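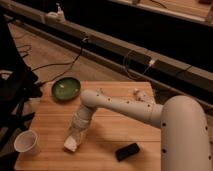

Eamon Duggan wrote in after the last gallery to say that a table is for eating at, that anything else left on it overnight should go in a box in the garage, and that in his house this rule has been followed since the kids moved out. He did not attach a picture of the garage.

Surfaces
A gallery of tables, counters, sills and other flat places where things get put down

Posted May 2024

Some background for anyone who came in through the side door. Last year I put up a page of drawers. It did better than it deserved to, and the mail was mostly from people who wanted me to know that their drawers were fine. So we have moved up a level. Drawers are private, and a person can be forgiven a drawer. A tabletop is out in the open, and whatever is on it has been walked past by everyone in the house, several times a day, with a clear conscience.

I asked for tables as they were. No tidying first, no flowers moved in from another room. A few of you cheated and I've used yours anyway, with a note. The first picture is at the top of the page at full size. All the others open on their own pages from the titles, since putting them all on one page made Aoife Lynch's phone give up, and she was the one doing the testing.

Captions are mine unless they're polite.

1. Honey wood, green bowl
Top of the page. A good pale tabletop and a shallow green bowl with two small white bits left in it, which is not enough to be a snack and too much to be an empty bowl. The paper cup has gone to the far left to be by itself. As for the small black thing, I've gone back and forth between remote, phone and eraser, and I'd accept a ruling.

2. Hall table, Jivunstead
Bought for keys. The keys are in a coat.

3. Hall table, Jivunstead, one week later
Same table after what the sender calls "a good going-over." The pile has been squared off at the corners. I've known banks with less tidy paperwork and I've known them to fail.

4. Kitchen counter with toaster
Everything on this counter has been pushed back until it touched the wall, and then a second row was started. The toaster is in the second row. It has been promoted.

5. Card table, folded out
Put up for a jigsaw in the winter. The jigsaw is finished except for one piece of sky, and no one will take it down until the piece is found, and no one is looking for it.

6. Window sill, north side
Three avocado pits on toothpicks. One has a root. The family is being very brave about the other two.

7. Desk, supposedly
I'm told there is a desk under this. The lamp seems to be standing on something.

8. Coffee table with coasters
A full set, stacked, in their holder, beside a ring.

9. Nightstand
Four books with bookmarks in the first chapter and one with a bookmark near the end. The one near the end is about getting organized.

10. Nightstand, other side of the same bed
A glass of water, centered. I have no comment on the marriage.

11. Workbench
Eamon, I thought you might like this one. A bench in a garage, and on it the box where the things from the table go. The box is full, so there's a smaller box on top of the box.

12. Dining table, seats eight
Seats two. The other end is taxes.

13. Top of the refrigerator
Submitted under protest by a tall person, who says it's visible from where he stands and always has been. A fondue set, a vase, and a flashlight that points at the ceiling like it's trying to signal someone.

14. Top of the piano
I was told it hasn't been played in a while, and I believe it, because you'd have to move a fern.

15. Picnic table, back yard
One of the cheats. A checked cloth, a pitcher, lemons. No one has ever had that many lemons by accident. Lovely picture though, and I'd come to lunch.

16. Sewing table
Pins in a dish, pins in a pincushion, and (zoom in on the carpet) the rest of the pins.

17. Laundry room shelf
A jar of coins that came out of pockets, a jar of screws that came out of pockets, and a stub for something called the Murnelix Home Show, which has been through the wash and is now as soft as a kitten.

18. Bathroom counter
Hotel soaps, still in their paper. The sender is saving them for guests. The guests, when they come, bring hotel soaps.

19. Tray table, living room
For dinner in front of the television. Dinner has been here and gone, and left its fork.

20. Cartwright table
That's what the family calls it, after the people who sold it to them, who also left a phone book in the drawer. It wobbles. There's a folded page from the phone book under one leg, so you could say the set has been kept together.

21. Porch rail
I debated whether a rail counts. It has a mug on it. It counts.

22. Shop counter
My own contribution, from the years when I sold lamps. The register, a bowl of mints, and a sign asking people not to put their coffee on the counter, with a coffee on it. It was my coffee.

23. Kid's desk
Extremely neat. Pencils by length. I don't know this child but I'll be voting for her.

24. Kitchen island
Installed so there would be somewhere to put things. On that basis a complete success.

25. Kitchen island, from the other side
What the family sees when they come in. They use the other door now.

26. Last of the card table
The sender of number 5 got back to me just before I closed the page. They've found the piece of sky. It belongs to a different puzzle.

A few notes, since people ask

The voting. There was a vote last time and it caused feelings, so there isn't one now. If there were, number 14 would win, because fern people are organized.

The wood. More of you wrote about the tables than about what was on them, and I'm told I should say something about care. Use a coaster. If you've got white rings, I've had some luck with a soft cloth and patience, and even more luck with a tablecloth. A light-colored top such as the one in the first picture is kind to crumbs, which don't show, and hard on ink, which does. Dark tops go the other way around. Glass tops show everything and I don't understand the people who buy them, although I admire their nerve.

The bowl question. I had a long exchange with Aoife over what it takes for a bowl to be finished. Her position is that when you've stopped reaching into it, it's done, and it goes in the sink. Mine is that a bowl with anything in it is still in service. We've agreed to differ and she's agreed to do the dishes when she visits, so I'd say I came out ahead.

The paper cup question. A paper cup in a house full of mugs means one of two things: the mugs are all dirty, or someone came home from somewhere. I've never managed to throw one out promptly. They weigh nothing and they look useful, and before long they've got rubber bands in them.

The numbers, for those who enjoyed them last time. The drawers page had 3374 visits before I stopped checking, and 200 of those were me fixing typos. I've promised not to look at this one until June.

Sending yours in. The next gallery is chairs that have clothes on them. I don't need the bedroom, I don't need your name, and I don't need the chair to be any good. One picture each. Please don't fold anything first. The form is on the Tikgate page where it always is, under the button that says Contact and does work if you press it twice.

Comments

Aoife Lynch
For the record I said the bowl goes in the sink when BOTH people have stopped reaching into it. Also I'm the one who wrote the polite caption and you cut it.

Eamon Duggan
The smaller box is for batteries. I stand by the system.

fernside
14 is a Boston fern and it likes the piano.

Anonymous
I've got a vote on the black thing in the first one. Eraser. We had one that size at work and it was always on the wrong table.

Aoife Lynch
Remote. It's always the remote.

Eamon Duggan
If it had been put away at night you'd know.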